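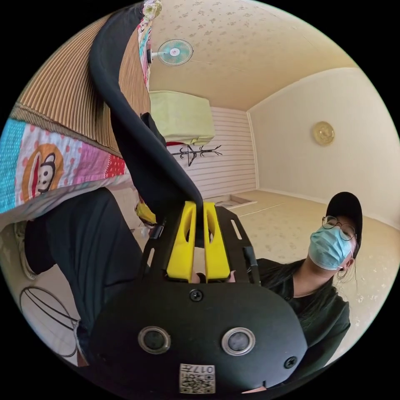 Catalog No. 5, page 40

The Lultov Book Truck

I sold library furniture for years before I had one of these made, and I have pushed a lot of bad book trucks! The Lultov is the one I wanted back when I was shelving. It has three sloped shelves on each side, so the spines tip up at you, and four swivel casters that roll over carpet seams without dumping the picture books. Fully loaded it's rated for 400 pounds. Mine mostly carries cookbooks and large print (heavier than you'd think).
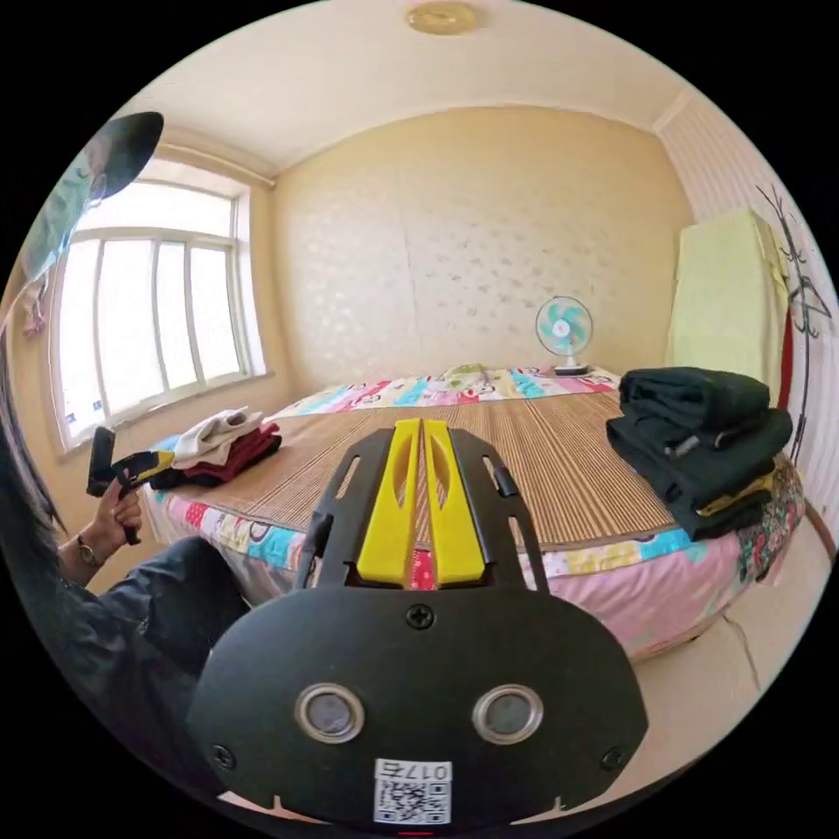
Marisol Llanos wrote that her branch got two of them in December and the staff now argue over who gets the one with the brakes. Fair enough. Brakes are an add-on, and I'd order them if your workroom floor slopes at all.

We weld the frames at Furninico and powder coat them in sand, slate or brick red. The red chips a little at the corners, so I'll toss in a touch-up pen if you ask.
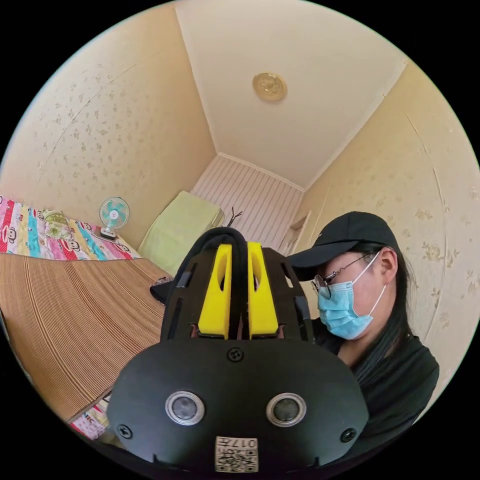 Photo: Amparo Cáceres

The truck ships flat in one box. You'll need a hex key, which is taped under the bottom shelf, and maybe a second person for the end panels.
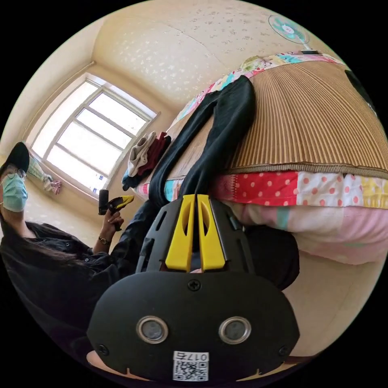 Price and ordering

$333 each, brakes $40 extra per truck. Send your branch address and color to Brayan Inga at the Furninico order desk. Quotes with a purchase order are fine, and he'll set the delivery day with you.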